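그리퍼 비교 테스트 하다가 막힌 얘기, 티켓에 계속 이어 붙입니다. 제목은 일단 "Rakano 그리퍼, 하강 직전 멈칫거림 + 레몬 위치 오차"로 해 뒀는데 지금 와서 보니 둘이 다른 문제 같기도 하고요 ㅎㅎ

상태: 진행 중
대상: Rakano 그리퍼 / Prerell 컨트롤러
비교 대상: Fülöp 그리퍼 (지난번까지 쓰던 것)

증상부터 적을게요. Fülöp에서 Rakano로 바꿔 달고 나서, 집기 전 대기 자세까지는 잘 가는데 거기서 내려가기 직전에 한 번씩 멈칫합니다. 매번 그러는 건 아니고 손목을 돌린 다음에 유독 심해요. 에러 코드는 안 뜨고요. 차라리 에러가 떠 주면 검색이라도 할 텐데 로그에는 "gripper wait" 한 줄만 찍히고 그냥 지나갑니다. 사람 피 말리는 타입이에요.

일단 의심한 건 통신이었습니다. Fülöp 쓸 때 설정 파일을 그대로 복사해 왔거든요(네, 제 잘못입니다). 응답 대기 시간이 1000밀리초로 박혀 있길래 기본값으로 되돌리고 컨트롤러 재부팅. 멈칫하는 시간은 확실히 짧아졌어요! 근데 없어지지는 않았습니다. 그래서 그다음은 케이블 쪽을 봤어요. 속도 확 낮춰 놓고 대기 자세에서 손목 각도를 조금씩 바꿔 가면서 로그 창만 노려봤습니다.

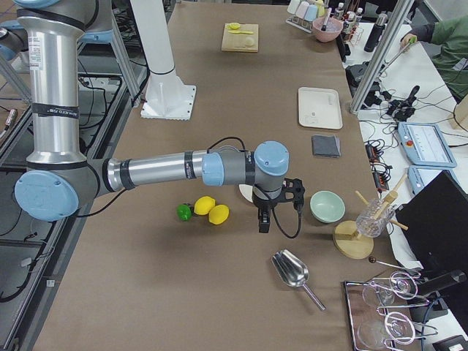
대기 자세. 그리퍼는 아래 방향, 케이블은 손목에서 그리퍼 오른쪽으로 돌아 내려옴.

케이블 여유는 솔직히 좀 애매합니다. Fülöp은 커넥터가 위쪽이라 신경 쓸 일이 없었는데 Rakano는 옆으로 빠져서 손목이 많이 돌면 당기는 느낌이 있어요. 손으로 케이블을 살짝 받쳐 주고(당연히 정지 상태에서요) 같은 각도로 다시 보냈더니 "gripper wait"가 안 찍히더라고요. 오, 잡았다! 싶어서 케이블 고정 위치를 한 칸 위로 옮겼습니다. 그 상태로 오후 3시 넘어서까지 돌렸는데 중간에 두 번 또 찍혔어요. 그러니까 케이블이 원인의 일부인 건 맞는 것 같고, 전부는 아닌 것 같고... 이런 게 제일 싫습니다.

혹시 몰라서 확인한 것들도 적어 둘게요.

- 그리퍼 펌웨어: 최신. 올리기 전후 차이 못 느낌.
- 컨트롤러 전원: 측정해 봤는데 흔들림 없음.
- 툴 무게 설정: Fülöp 값이 그대로 남아 있었음(또 저예요). Rakano 값으로 수정.
- 툴 중심점: 다시 잡음. 근데 이게 다음 문제로 이어집니다.

툴 중심점을 다시 잡고 나니까 이번에는 레몬 집을 때 손가락이 한쪽으로 쏠려요. 라임은 멀쩡한데 레몬만 밀면서 잡습니다. 처음엔 카메라 보정이 틀어진 줄 알고 보정판 꺼내서 다시 했는데 결과가 거의 같았어요. Umamport 쪽 인식 프로그램에서 물체 중심을 어떻게 잡는지 봤더니 레몬 두 개를 가끔 하나의 덩어리로 묶더라고요. 그러니 중심이 엉뚱한 데로 가지요.

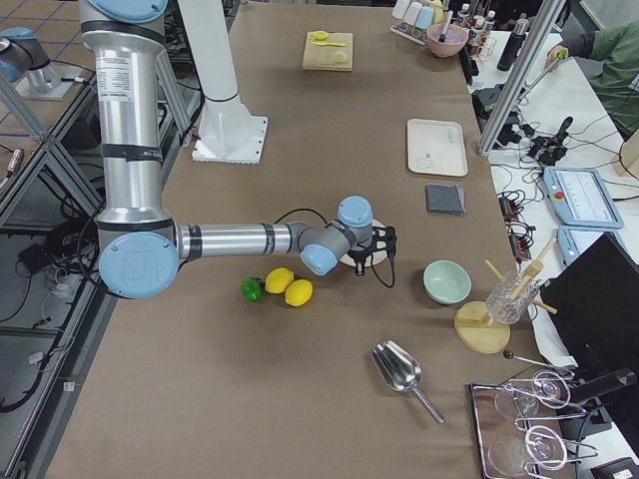

Umamport 설정에서 덩어리 분리 임계값을 건드려 봤습니다. 기본값은 물체끼리 떨어져 있다고 치고 잡아 놓은 값 같은데, 저희 배치는 그렇게 친절하지가 않아요. 라임이랑 그 옆 레몬이 딱 붙어 있고 두 번째 레몬은 오른쪽으로 조금 내려와 있거든요. 라임은 색이 초록이라 붙어 있어도 잘 떼어 내는데, 같은 노란색끼리는 간격이 좁으면 헷갈려 합니다. 임계값을 올렸더니 레몬 두 개가 따로 잡히기 시작했고 신뢰도도 93까지 나왔어요. 대신 민트색 그릇 테두리를 가끔 물체로 잡아서, 작업 영역 필터를 따로 걸었습니다.

이제 비교 얘기. 아직 결론은 아니고 지금까지 느낌만요. 잡는 힘 조절은 Rakano가 훨씬 세밀합니다. Fülöp은 꽉 아니면 덜 꽉, 이런 식이라 가벼운 장난감 과일은 튕겨 내는 일이 있었는데 Rakano는 살살 오므리는 게 돼서 좋아요. 반대로 설정 메뉴는 Fülöp이 압승이고요. Rakano는 힘 설정이랑 속도 설정이 서로 다른 화면에 있어서 티치 펜던트 누르다가 한숨이 절로 나옵니다. 손가락 교체도 Fülöp 쪽이 빨라요. 나사 크기가 다 같아서 공구 하나로 끝나거든요.

남은 일 적어 둡니다.

1. Rakano에 ㄱ자 커넥터 연장선을 달 수 있는지 문의함. 답변 대기.
2. 케이블을 길게 늘였을 때도 "gripper wait"가 찍히는지 확인.
3. Fülöp을 다시 달고 같은 Umamport 임계값으로 레몬 쏠림 비교. 이걸 해야 그리퍼 탓인지 인식 탓인지 나눠집니다.
4. 설정 파일은 이제 장비별로 따로 저장. 복사 금지. 저한테 하는 말입니다.

연장선 답변 오면 여기 이어서 쓸게요. 비슷한 증상 보신 분 있으면 댓글 부탁드려요!

댓글 3

wrist_j6
저도 Prerell에 Rakano 물려 쓰는데 똑같이 멈칫했어요. 저는 컨트롤러 쪽 폴링 주기를 늘리니까 많이 줄었습니다. 기본값이 너무 촘촘해서 그리퍼가 대답을 못 따라가는 느낌? 한번 보세요.

글쓴이
오 폴링 주기는 생각도 못 했네요!! 케이블 늘리기 전에 그것부터 해 보겠습니다. 감사합니다 ㅠㅠ

귤상자
레몬 쏠림은 손가락 패드 방향도 확인해 보세요. Rakano 패드가 좌우 똑같아 보여도 한쪽이 살짝 두꺼워서, 뒤집어 끼우면 저렇게 밉니다. 제가 4월에 그걸로 이틀 날렸어요.

문의: 게시판 하단 문의 양식 이용 | © Umamport 사용자 게시판 | 맨 위로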